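Jilow

A dataset of condiment arguments, with labels 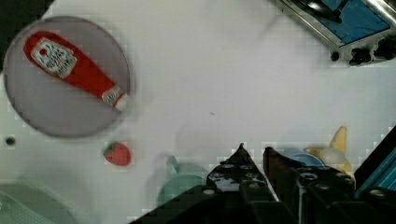 Ketchup and a strawberry, a pairing defended in thread 76.

What this is

Jilow is a collection of 1,530 short written arguments about where condiments belong: fridge or cupboard, on the fries or beside them, on eggs or nowhere near eggs. Each one was typed by a grown adult who had other things to do. The texts come from the message board of Cistton, a supper club that meant to discuss recipes and managed it for most of one January.

Kwame Gbeho exported the board before it shut down. Hjørdis Sæther cleaned it up, a job she has described in terms we removed from the commit history.

What's in the folder

arguments.csv holds the texts, one per row. Columns are id, thread, condiment, position, heat and text.
labels.txt explains the positions.
madness.csv holds the 200 rows we couldn't sort. Most are about mayonnaise. They are included in the total above, so please don't add them again and write to us about the result.

Labels

position is one of fridge, cupboard, on, beside, never or other. A text that argues for two positions gets the first one it mentions. Vaughn Fitzsimmons objects to this rule and his objection is row 412, labeled other.

heat runs from 1 to 9. A 1 is a mild preference. A 5 brings up somebody's upbringing. A 9 was followed by the writer leaving the board, in most cases until dinner.

Two of us labeled every row separately and then compared. We agreed easily on position and badly on heat. Where we differed, I-seul Shin picked, and her picks are final in the sense that she stopped answering messages on the subject.

Cleaning

Names, phone numbers and one complete home address (offered as a place to come and settle things) were taken out. Spelling was left alone. There are a great many ways to spell Worcestershire and we have kept them all in the text column. The condiment column uses a single spelling, so search on that one.

Known problems

Ketchup is in far too many rows. Mustard people write longer. Soy sauce barely shows up, and fish sauce appears only in the threads started by members of Sầm, the cooking group that shared the board toward the end and was much better behaved.

Sarcasm is not marked. We tried, and the labelers began to suspect each other.

Thread 31 is missing. It was about ranch.

Using it

It's fine for teaching, for small text sorting projects and for reading aloud. Please don't use it to decide where to keep the ketchup. We have been through all of it and still keep ours in two places.

Fixes

Send corrections to Jonatan Ekström through the issues page. Include the row id. Corrections to the labels are welcome; corrections to the opinions go in a new row.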